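Clubs & Classrooms > Simulation Kits > Ondley Living Room Pack
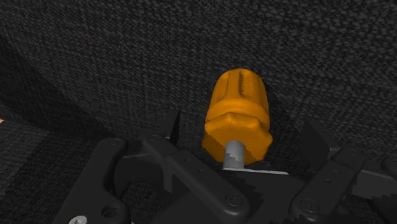

Screwdriver on the couch, gripper view, from the Ondley pack.

Hi, I'm Saoirse Geraghty, and I put this pack together for the Stutness robotics club (with a lot of nagging from Liam Cullinane, who wanted more furniture). It's a simulated living room for students learning pick-and-place, and you can run it on an ordinary school laptop!

You get a dark gray sofa, a wood floor, a Franka arm and a few things lying on the cushions. The screwdriver is the one my students always go for first, partly because it's orange and partly because they think it looks easy. It isn't, the handle has all those grooves and lobes, so give them a whole session on it.

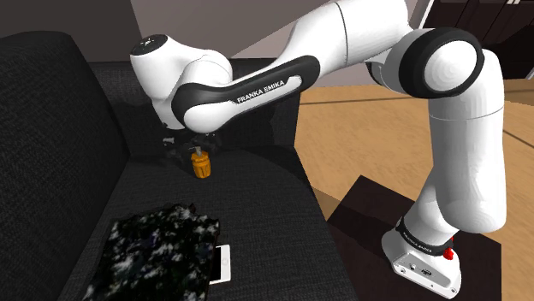
I usually put them in pairs, one writing the arm's moves and the other watching the wrist view and calling out corrections. Then they swap. Shadi Hamdan runs it as a contest with his class, 100 tries per team, and that gets loud.

What's in the download: the room, 69 starting layouts, a worksheet for each of the 2 levels, and my teacher notes (long, sorry, I kept adding to them). Level one is just reaching and closing the gripper. Level two adds lifting and setting down somewhere else on the seat.

There's a side view and an overhead-ish view as well as the one at the gripper, and you can switch between them whenever you like. I'd start beginners on the high one.
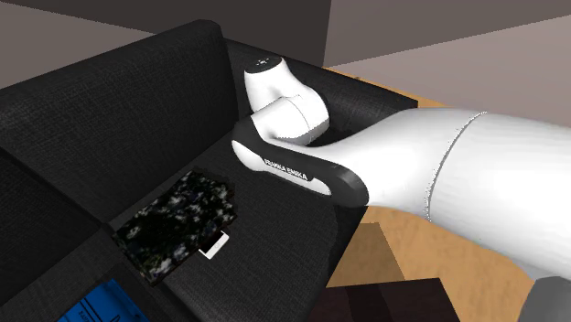 Club license

One license covers your whole club, any number of laptops. Updated October 6, 2024, with Bláthnaid Tierney's fixes to the level two worksheet.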